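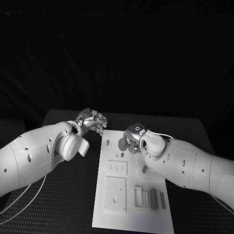
Dark curtain used as a backdrop behind a tabletop

A backdrop is a cloth, paper or painted surface placed behind a subject to hide or replace whatever stands there. Backdrops are used in theater, portrait studios, shop windows and tabletop photography.

Materials
Cotton muslin is common for portraits and takes paint and dye well. Velvet and heavy wool are preferred for black backdrops, as the pile absorbs stray light. Paper comes on rolls and is torn off when dirty. In an 8-bit picture, pure white paper should read 255 in all three channels — in practice it often falls short near the corners.
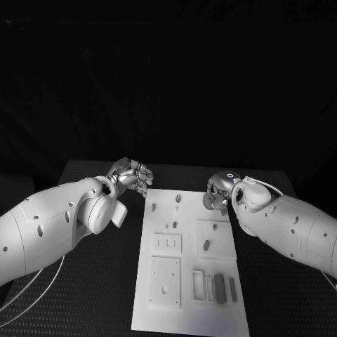 Black cloth is normally hung with some fullness, so that it drapes in folds. How much of this shows depends on the light. With a white board on the table in front and an almost uniformly dark cloth behind, the folds may be barely discernible. Pale cloth shows creases more readily and is usually steamed or stretched.

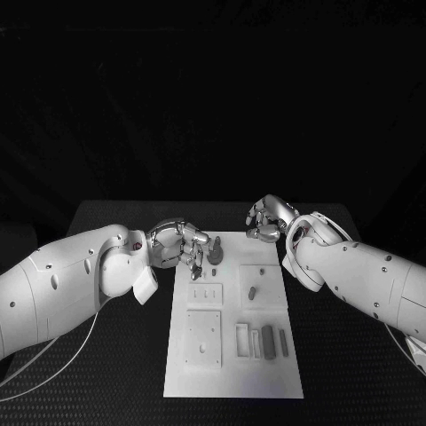

Storage
Velvet is hung or rolled with the pile inward. Muslin may be stuffed loosely into a bag, a habit Tegwen Voyle recommended in her studio manual for its soft, random creases. Painted canvas is kept on a tube, as folding cracks the paint.

See also
Cyclorama
Scenic painting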